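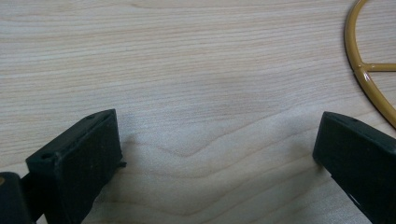
Wood grain, Thursday morning.

Thread on last night's semi. Kametti 2, Clinudden 4. I was in the north end and my voice is gone.

Kametti had the better first half and it wasn't close. They pressed high, won most of the second balls and went in 2 up. Both goals came down our left, where Clinudden kept leaving the fullback alone against two runners.

The change at halftime was simple. Clinudden dropped a midfielder in front of the back line and told the wide players to stay wide. Kametti stopped getting through the middle and started hitting it long.

First goal back was a corner, near post, flicked in. Second was a deflection and I won't pretend it was anything else. After that you could feel the place turn.

Crowd was given as 3000. Last time these two met it was 2000. The extra people were mostly in the away corner, and they were loud until the third went in. 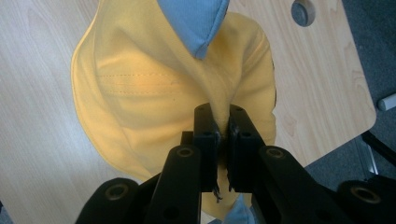

The third goal is the one to watch again. Eleven passes, no one takes more than two touches, and the keeper is still moving the wrong way when it crosses the line. The fourth was a breakaway with everybody up for a free kick.

Ref had a decent night. The penalty shout before the break looked soft to me at the time and still looks soft on the replay.

Final is against Jirix at the Abbasi Ground in November. Jirix have already beaten us at home this season. They sit deep and wait, so we can't give them a first half like that one.

Tickets go to season card holders first. No word yet on buses from the club. I'll post when I hear.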